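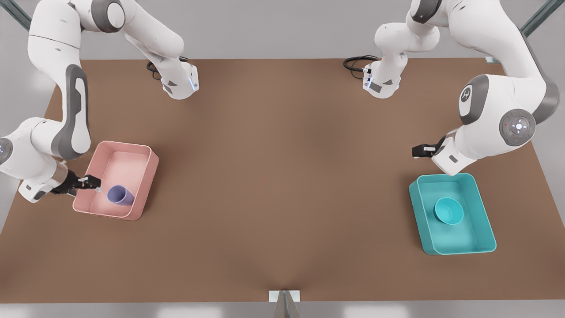 The two-arm build in the back bay at Lendport is on its third schedule, and I remain hard to convince. Leif Magnusson and Shona Dow still do most of their work in the simulator, where the bench is brown, clean and perfectly flat. The cup lies on its side in the pink tray with the right gripper at its rim, the bowl sits upright in the teal one, and there is a wide stretch of bare tabletop between them. I have used the real bench. It has a dip near the vise and somebody's glue on it.

By Annunziata Tedesco
Tuesday, June 13, 2023

Leif tells me the sim has logged 433 runs. Fine. I asked how many had been tried on hardware and he said three, all with the left arm, because the right one is waiting on a wrist cable. Shona thinks the cup is the harder job and wants to sort out its grasp before anyone touches the bowl again. I'd sooner see one dull pickup on the real bench than another month of tidy renders.

They are asking members for 90 dollars toward the cable and a spare set of fingertips, with 31 in the jar so far. I put in five. Arif Majumder has the jar. The bay is closed to woodworkers on build nights through the end of June, so move your clamps before then or Marlene Nguyen will move them for you.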